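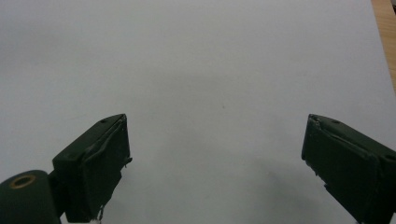
작업대에 깔아 둔 흰 종이. 가운데쯤에 작은 점이 하나 있습니다.

도마인스키 생활공예 지원금(Domański) 중간 보고
작성: 클루케티츠(Cluketitz) 종이 작업실
2022년 11월 20일

안녕하세요, 탐 타이(Tâm Thái) 담당자님. 지난번 통화에서 "표만 보내지 말고 그동안 어떻게 지냈는지도 좀 써 주세요"라고 하셔서 이번에는 마음 놓고 길게 씁니다. 숫자는 중간중간 넣었고, 영수증 묶음은 따로 올려 두었어요.

먼저 종이 이야기부터 할게요. 5월에 계획서를 낼 때만 해도 저는 포장용 속지 같은 건 대충 아무 흰 종이나 쓰면 된다고 생각했거든요. 그런데 막상 주문을 받아서 엽서 세트랑 작은 노트를 싸 보니까 속지가 제일 눈에 띄더라고요! 상자를 열면 제일 먼저 보이는 게 속지니까요. 그래서 지원금 중 재료비의 꽤 큰 몫을 종이 고르는 데 썼습니다. 계획서에는 한 줄로 적혀 있던 항목인데 실제로는 여름을 거의 다 잡아먹었어요.

후보는 두 군데였습니다. 플란덱스(Plandex) 것은 빳빳하고 접은 선이 칼같이 나오는 대신 조금만 세게 잡으면 손톱 자국이 남았어요. 라마델(Lamadell) 것은 무광이고 만졌을 때 부드러운데, 가끔 한 장씩 티가 섞여 옵니다. 한참 고민하다가 라마델로 정했어요. 손님들이 받아 보고 "종이가 차분하다"고 해 주신 게 컸고, 저도 광택 있는 종이를 하루 종일 들여다보고 있으면 눈이 피곤해서요.

맨 위 사진에 있는 것 같은 점이 저희가 말하는 '티'입니다. 정말 작죠. 그런데 한번 눈에 들어오면 계속 거기만 보여요. 처음에는 이런 종이를 다 빼 버렸는데 너무 아까워서 기준을 새로 만들었습니다. 점이 가운데 쪽에 있으면 작게 재단해서 라벨이나 가격표로 돌리고, 가장자리에 있으면 접혀 들어가는 쪽으로 방향을 맞춰 그냥 씁니다. 얼룩이 번져 있거나 구김이 깊은 것만 폐지함으로 보내고요.

8월 이후에 들어온 종이가 모두 1,323장이고, 그중 점이나 얼룩 때문에 따로 뺀 게 203장입니다. 이 203장 가운데 18장만 버렸고 나머지는 라벨용으로 넘겼어요. 버린 양이 적어서 저는 좀 뿌듯한데, 라벨용 종이가 생각보다 빨리 쌓이는 건 문제입니다. 선반 한 칸을 벌써 다 차지했어요. 겨울 장터 때 이름표로 많이 나가면 좋겠는데, 이건 두고 봐야 할 것 같아요.

작업대 이야기도 드려야겠네요. 나무 상판은 새로 사지 않고 쓰던 걸 그대로 쓰고 있습니다. 계획서에는 교체 비용이 잡혀 있었는데, 막상 사포질을 하고 나니 색도 따뜻하고 멀쩡해서 바꾸기가 싫더라고요. (정이 들기도 했고요.) 다만 종이 검수할 때는 상판 색이 비칠까 봐 걱정이 되어서, 이것저것 깔아 보면서 시험을 좀 했습니다. 얇은 종이 한 장만 놓으면 작은 점인지 나뭇결인지 헷갈릴 때가 있었어요. 지금은 밑에 두꺼운 백지를 한 장 받치고 그 위에서 봅니다. 아낀 교체 비용은 조명으로 옮겨 쓰고 싶은데, 항목 변경 신청서를 따로 내야 하는지 알려 주시면 바로 작성할게요.

조명이 왜 필요하냐면요, 흰 종이는 빛에 따라 완전히 다른 종이처럼 보입니다. 한쪽에서만 빛이 들면 반대쪽이 살짝 회색으로 가라앉아서, 그늘인지 때인지 구별이 안 돼요. 저는 종이를 반 바퀴 돌려 봅니다. 회색이 따라 돌면 종이 문제고, 그 자리에 그대로 있으면 빛 문제예요. 단순한 방법인데 이걸 알기 전까지는 멀쩡한 종이를 꽤 뺐을 거예요. 그 분량은 기록을 안 해 두어서 보고서에 못 넣었습니다. 죄송해요, 앞으로는 적겠습니다.

교육 쪽은 절반쯤 성공이라고 봐 주세요. 동네 분들과 함께하는 접지 수업에는 지금까지 27명이 다녀가셨습니다. 노트 만들기는 반응이 아주 좋았고 두 번 오신 분도 계세요! 반면에 봉투 수업은 제가 욕심을 부려서 한 시간에 너무 많이 넣었어요. 풀이 마를 시간도 없이 다음 단계로 넘어가니 다들 손이 바빴고, 저도 설명을 하다 말고 뛰어다녔습니다. 다음 회차부터는 봉투 하나만 제대로 만들고 가는 걸로 바꿨습니다.

아직 못 한 것도 솔직히 적습니다. 온라인 주문 페이지는 열었지만 사진이 부족해서 상품 설명이 반만 올라가 있어요. 재생지 시험은 시작도 못 했고요. 재생지는 원래 점과 섬유가 섞여 있는 게 매력이라 지금의 검수 기준을 그대로 쓸 수가 없거든요. 기준부터 따로 잡아야 해서 다음 분기로 미루고 싶습니다. 괜찮을까요?

다음 보고 전까지 할 일은 이렇습니다.
조명 견적 두 곳에서 받기
라벨용 종이 크기별로 정리하기
상품 사진 마저 찍어 올리기
재생지 검수 기준 초안 쓰기

혹시 작업실에 들르실 일이 있으면 오후에 오세요. 수업이 없는 시간이라 종이 샘플을 펼쳐 놓고 천천히 보여 드릴 수 있어요. 플란덱스 샘플도 버리지 않고 남겨 두었으니 직접 만져 보시고 어느 쪽이 나은지 말씀해 주셔도 좋고요. 항목 변경 건은 이메일로 답 주시면 됩니다.

클루케티츠 종이 작업실 드림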